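Can a robot arm tidy up yet? Sorting mixed objects from a bin
Final project report, Robotics and Automation option, Flollside 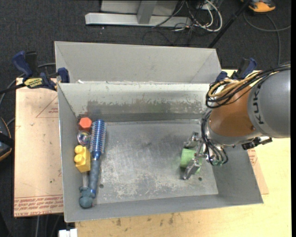
According to our project supervisor, if a machine can't empty a bin of odds and ends, there is no point asking when it will clear a child's bedroom. We were told to leave the bedroom out of the report altogether and write only about the bin. We have mostly followed this advice, though the question we were set does mention household chores, so we come back to them at the end.

1. Background

Two kinds of work are usually mentioned when people talk about robots doing chores. One is the shop floor, where goods have to be picked out of containers and put into bags or boxes. The other is the home, where things have to be picked up and put away. Both start with the same action, which is to take hold of one object among several without knowing exactly how it is lying.

Factories have used arms for this kind of job for a long time, but usually with identical parts laid out in a known position. Our project, which we named Zostuvlow, looks at mixed objects. We used toys, a round hairbrush and other small things in a sheet-metal bin. None of them was chosen to be easy to hold.

2. Method

The arm was fitted with jointed metal fingers. The bin was clamped at the rear because in early practice it crept across the table when the fingers touched the wall. We worked in February over two weeks.

In total we logged 2,948 attempts. An attempt counted as a success if the object was lifted clear of the bin and held for 3 seconds. Everything else was a failure, including picking up two objects at once. We disagreed over this last rule, as in a home it might not matter, but in a shop the customer would be charged for the wrong thing.

3. Results

Blocky objects standing alone were the easiest. The fingers could close on two sides and there was room for them to go down.

The ball was harder. It rolled if one finger touched before the other, and often ended up against the wall. The hairbrush gave mixed results – good when gripped by the handle, poor when gripped by the bristles, where it tended to turn and slip.

The biggest problem was position. Objects in the open part of the bin floor were picked far more reliably than the same objects pushed together along one side. When we moved things back to the middle by hand the results improved straight away, but then a person is doing part of the chore.

Speed was also poor. Two of us emptied the bin by hand in a few seconds each time we tried it. The arm never came close.

4. Comparison with a shop task

We visited the stockroom at Lockwood, a hardware shop, to see what staff pick in a normal shift. Much of it was boxed and would suit an arm. The rest included chain, brushes and packets hung on hooks, and we would not expect our set-up to manage these. Staff at Wikow, a smaller shop, told us that picking was the quick part and finding the item took longer. We did not test finding.

5. Discussion

For a fixed bin, with a person nearby to free stuck objects, the arm can do useful work now. For a bedroom floor it can't. It does not move about, it has no idea where a hairbrush belongs, and it needs a table bolted down and a lot of cable.

6. Further work

A suction cup could be tried on flat objects near the walls. We would also like to let the arm push things apart before picking. The log sheets are in Appendix B and the object list is in Appendix C.

Submitted 03/10/2026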